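Reading Ecclesiastes straight through with a house group
Bible Study > Old Testament > Wisdom books
19 replies

pultow_reader
We start Ecclesiastes in August and I've been asked to lead it. There are eight of us most weeks, mixed ages, two fairly new to reading the Bible at all. The last time I did this book with anyone was years ago at another church and it went badly. We spent six weeks on chapter 1 to 3 and people were fed up by the end.

My plan this time is to read all twelve chapters aloud in one evening, no discussion, then go back and take it in five or six sections over the following weeks. Has anyone done it this way? And is there a translation that copes with "vanity" better than the others? I've got the NIV, the ESV and an old RSV at home.

marlpit
We did the whole book aloud on a Wednesday evening and it took well under an hour with three readers swapping over. Worth doing. You hear how often the writer comes back to eating and drinking and enjoying your work, and you miss that if you only get a chapter a week.

On translation, the Hebrew is hevel, which is breath or vapour. "Meaningless" in the NIV is too strong for me. It makes him say that nothing has any point, and then he spends half the book telling you that wisdom is better than folly and two are better than one. If your new people have the NIV in front of them, just tell them at the start to hear "breath" each time.

Harsh Bisht
I'd disagree with marlpit there. "Breath" is what the word means in the dictionary but it isn't always how he uses it. In 8:14 he looks at righteous people getting what the wicked deserve and calls that hevel. It is hardly a complaint that injustice is short. He is saying it makes no sense. "Meaningless" or even "absurd" fits that verse much better than vapour does.

I don't think any single English word works all the way through. I'd pick the ESV for the group and explain that "vanity" has nothing to do with mirrors.

marlpit
8:14 is the best verse for your side, I'll give you that. But vapour is also something you can't get hold of, and that covers a good deal of 8:14. You reach for justice and your hand closes on nothing. He pairs it with chasing the wind over and over, so the picture was in his mind.

Harsh Bisht
He pairs it with wind in the first half. The wind phrase stops after 6:9. 8:14 is in the second half.

marlpit
Fair point, I hadn't noticed that it stopped.

tansy_k
Can I ask something more basic. Our minister said Solomon wrote it and my study Bible says he probably didn't. Does a leader have to take a line on this? I would find it awkward with our lot.

pultow_reader
I was going to say what the text says, that it is "the Teacher, son of David, king in Jerusalem", and leave it there unless someone asks.

oldbrorard
You should take a line. 1:1 and 1:12 are plain enough, and the second chapter with the houses and vineyards and the silver and gold is Solomon's reign from 1 Kings. People have read it that way for most of the history of the church. If you start by telling new Christians that the heading may not mean what it says, they will wonder what else doesn't.

Harsh Bisht
The heading doesn't name Solomon, though. Proverbs does, in its first verse, so it would have been easy to do. And 1:16 has him surpassing "all who were over Jerusalem before me", which is an odd thing for Solomon to say when only David had ruled there before him as king of Israel. I'm not saying it settles it. I'm saying a person can hold to the authority of the book and think the king is a part the writer takes on for two chapters.

oldbrorard
There were kings in Jerusalem before David took it. Melchizedek for one.

Harsh Bisht
True, and that's the usual answer. I don't find it very natural but I know people who do.

marlpit
Back to the leading of it. The part that went best for us was chapter 2 and chapter 4 together, on work. Everybody has something to say about work. I put a sheet together with the verses down one side and space to write on the other, and asked people to write down who gets the benefit of what they do all day and who will have it after them (2:18 to 21). It was quiet for ten minutes and then it was the longest discussion we had in the whole series.

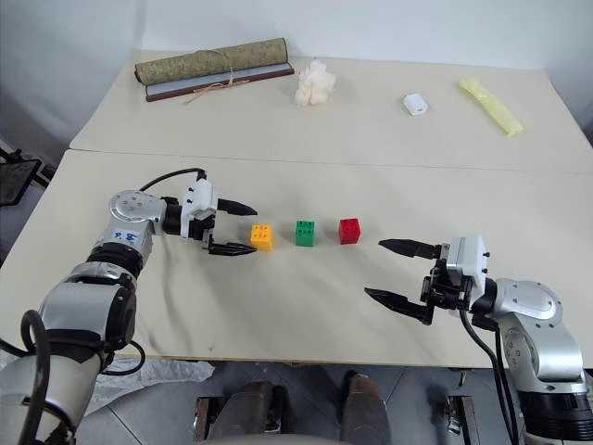

"What do people gain from all their labour?" (1:3)

We had a retired bus driver, a nurse and someone between jobs, and the three of them read 2:24 completely differently. The one between jobs said he found "find satisfaction in their toil" hard to hear. I was glad he said it. I'd leave time for that if you know of anyone in the same position.

tansy_k
That's helpful. Would you be willing to share the sheet? We are a group of five and nobody likes talking first.

marlpit
Yes, send me a message with your email and I'll send it on. It's one side of A4. You would need to change the page references as they are for our pew Bible.

clivomau
I led this in the spring. Some things I would do differently:

Chapter 3 is the one they will know, from funerals mostly. Ask them to read on past verse 8. We stopped there the first week and had to go back, and verses 9 to 14 are where he says what he makes of it all.

Chapter 7 verse 28 needs some preparation. "One upright man among a thousand, but not one upright woman." Someone will bring it up. I had nothing ready and said something feeble. 9:9, about enjoying life with the wife you love, ought to be read alongside it, and so should 7:29, where the fault is everybody's.

Chapter 12 on old age is very good with a mixed group. The grinders are teeth and the windows are eyes. Our older members got most of it before I had explained anything.

oldbrorard
I'd add, don't leave 12:13 to 14 to the last five minutes. "Fear God and keep his commandments." That is the conclusion and the whole book should be read in the light of it. I'd read those two verses at the start of every session.

clivomau
I wouldn't. If you give them the end every week then they never sit with the hard parts. He takes eleven chapters to get there and I think we are meant to take them with him.

oldbrorard
We don't read any other book as if we didn't know how it finished. Nobody reads Mark pretending they haven't heard about the resurrection.

Harsh Bisht
I'm with oldbrorard on this one, for once, at least for the two newer people. You could do it on the first evening and the last and leave it out in between. When they read all twelve chapters aloud they will hear it anyway.

pultow_reader
Thanks all, this is more than I'd hoped for. What I've settled on so far:

First evening, read it all aloud, four readers, three chapters each. Then 1 and 2, then 3 to 5, then 6 to 8, then 9 to 11, and chapter 12 on its own. I'll use the ESV and put "breath" and "makes no sense" on a card as the two ways to take "vanity", and let them argue it out as you have. On Solomon I'll say what both sides think if it comes up. I know that won't please oldbrorard.

I've also borrowed Derek's old notes from our previous minister's box and they are mostly on chapter 12, so that week is covered.

oldbrorard
It doesn't please me but it's your group. I'll pray for it.

tansy_k
Is anyone pairing it with a New Testament reading each week? We usually do and I can't think what goes with chapter 9.

marlpit
For the earlier work chapters, the rich fool in Luke 12 goes very well with 2, and 1 Corinthians 15:58 after it, "your labour is not in vain". Romans 8:20 if you want the link with creation being subjected to futility. For 9 I used the first part of Luke 13, the tower in Siloam, next to "time and chance happen to them all" in 9:11. James 4:13 to 17 would do as well and is shorter.

tansy_k
James it is, then. We finish at nine sharp.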